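**Wanted: box and tray maker, part time (Brurketeck workshop)**

Brurketeck makes small cardboard trays, drawer inserts and display boxes for shops and market sellers. We are hiring one person to join the gluing table from December. The job is part time, mornings, with a start at 8:30.

Most of the work is simple and repeated many times. You fold a scored sheet of corrugated cardboard, glue the corners with a hot glue gun, hold them until they set, and check that the tray sits flat. Our largest regular order is from Villelero, a stationery shop that takes 400 trays a month. The rest are smaller jobs in different sizes, so you will also do some measuring and cutting.

You will report to Covadonga Sotomayor, who runs the table and plans the orders. Amerley Odoi does the cutting and will show you how the sheets are marked.

The open cardboard tray on the black tabletop, at the pale green wall: 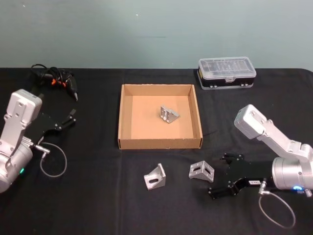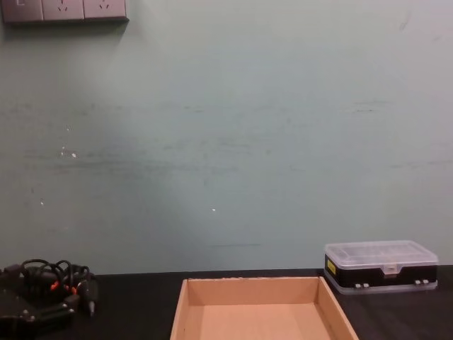
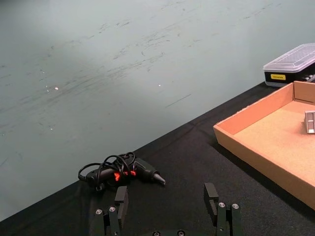

**Do I need to have used a hot glue gun before?**

Experience helps, but it is not required. New people spend their first 2 weeks working next to Amerley and practice on offcuts before they glue anything for a customer. What we look for is steady hands and patience with small corners.

**What you will do**

- Fold and glue trays and boxes to the order sheet
- Trim rough edges and pull off glue strings
- Set aside anything crooked and tell Covadonga the same morning
- Unplug the glue gun, let it cool and coil the cord at the end of the shift
- Wipe down the table and flatten scrap for recycling

**What we ask for**

- You can read a ruler in inches and in millimeters
- You can stand or sit at a table for up to three hours, with breaks
- You can lift a bundle of flat cardboard
- You can get to the workshop on time

No degree or certificate is needed. Tell us if you have made models, packaging, props or anything else by hand, even at home. Heat-resistant finger guards and an apron are provided. Hot glue smells a little when it is warm, so please mention it if you are sensitive to that.

Pay is by the hour and is discussed at the first meeting. Overtime is offered in the weeks before a large order goes out, and you are free to turn it down.

**How to apply**

Write to Anwara Akanda at the Brurketeck office. Include your phone number, the mornings you can work and a few lines about things you have made. Photos are welcome but you do not have to send any. If we invite you in, you will be asked to glue one small tray while you are here. We pay for that hour.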